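Forums > Workshop & Garage > Storage and Bins
Posted in: Dust, grit and general mess
Started by brimby_barn, November

Gray bin, sandy floor: liner or no liner?

brimby_barn
OK bin people, I need opinions. I've got one of those open-topped gray bins with the tall sloping sides, set down between two light wood surfaces with dark carpet all around it. It's been in use long enough that the floor of it is worn, and there's always a patchy layer of beige dust or sand down there. I vacuum it, I feel very proud of myself, and then a few days later it's back!

My question is whether to line the thing. I was looking at the Clorier mats (the thin rubbery ones, $60 for a pack of 3) and cutting one to fit. My brother-in-law thinks I should just leave it alone and sweep once a month. He also keeps his screws in a soup pot, so I'm asking here.

The dust sits mostly in the lower middle and over to the right. The pale panel on the inside left is pretty scuffed up too and I'd love to know if anyone has gotten marks like that off. 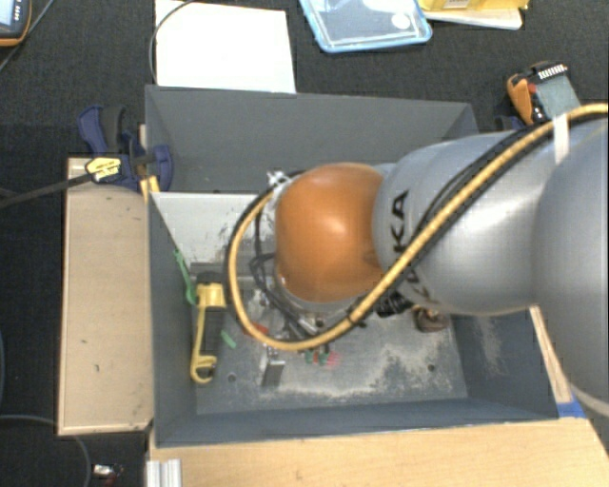
Reply #1, nikzad_fan
Liner, no question. I did all of mine last winter and I would never go back. You lift the mat out, carry it to the door, shake it, done. Cut it a little small, though. With sloping walls the bottom is narrower than you think and if you measure from the top you'll end up with a taco. Ask me how many taco mats I made before I figured that out (fine, two).

Reply #2, grittyinohio
I'm going to disagree with that. A mat in a dusty bin gives you dust on the mat AND dust under the mat, and the stuff underneath grinds away every time something heavy lands on it. Bare floor and a shop vac with the skinny nozzle. That floor is gray and worn already, what are you protecting?

Reply #3, brimby_barn
Fair! I guess I'm protecting my feelings. But it's the carpet I worry about more. Charcoal carpet and beige grit do not get along.

Reply #4, nikzad_fan
@grittyinohio it only gets under if you never lift it. Mine get lifted every weekend and there's hardly a teaspoon under there.

Reply #5, trudatness
Skip the mat and put the money into a boot tray, or any low tray wide enough to set the bin in. Catches whatever comes over the side and you can rinse it in the yard. On the scuffs, I've had luck with a damp melamine sponge on light plastic, but I can't tell what your panel is made of so try a corner first. Scratches are another story. Those stay.

Reply #6, grittyinohio
Seconding the tray. See, I can be agreeable.

Reply #7, brimby_barn
Tray it is, and maybe one mat as an experiment so nikzad_fan will still talk to me. I'll try the sponge tonight on the end nobody looks at and report back.

Related threads
Best shop vac nozzle for corners (300 replies)
Trudatness tray review, long
Getting sand out of dark carpet (627 replies)
Nikzad stacking bins: do the lids fit anything?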